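About Avport Robot Care

We set up, service and repair two-arm bench cells for workshops, colleges and small manufacturers.

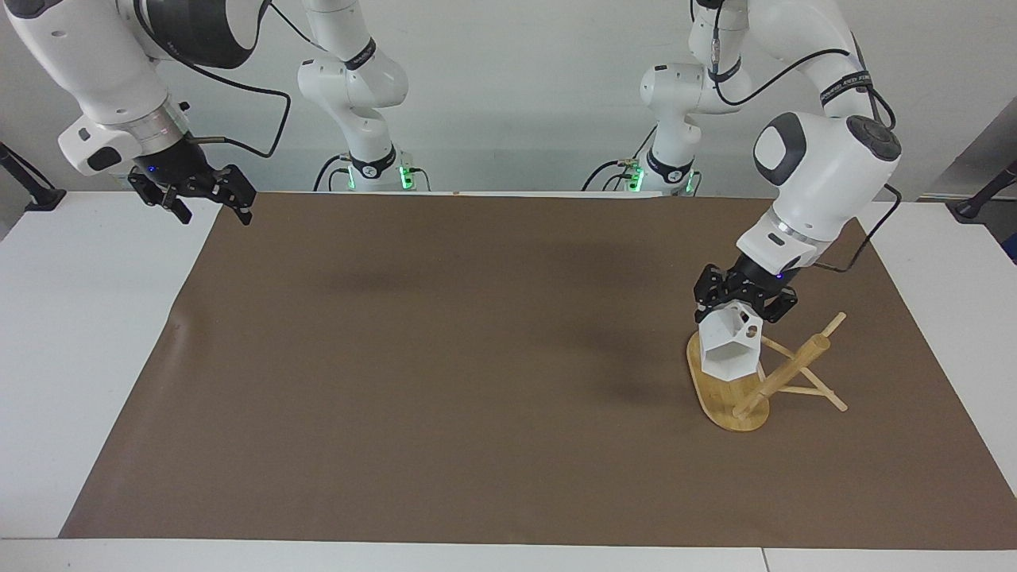
A two-arm cell at work on the bench, the left gripper on a white pentagonal piece and the right one raised.

Avport began with 2 people and a van, fixing arms that other firms had sold and moved on from. There are 10 of us now, working from a unit on the Forndale estate. Rafia Sandhu runs the workshop and still does most of the commissioning herself.

Setting up a cell usually takes 4 working days. We bolt down both bases, level the table, route the cables and set the home position of each arm. The grippers come next. We check that the fingers meet squarely and that each one closes to the same width every time it is asked to. Then we run the cell on awkward parts – light pieces, sloping faces, things that rock when touched – before we hand it over.

Cables get a lot of our attention. A loop that is too tight pulls at the wrist joint, and one that is too long catches on the other arm. We move each arm through its full reach by hand and clip the cable where it needs it. The same check is repeated at every service visit.

Worn mats are replaced, finger pads are changed and base bolts are checked with a torque wrench. If a joint has drifted we recalibrate it on site. Anything that needs stripping down goes back to Forndale, and we lend customers on the Kermani plan a spare arm while theirs is away.

We have logged roughly 577 service visits so far. The notes from each one stay with the machine's record, so whoever comes out next knows what was done.

Our second workshop, at Grernach, opened in May and takes gripper repairs only. Please ring before sending anything there.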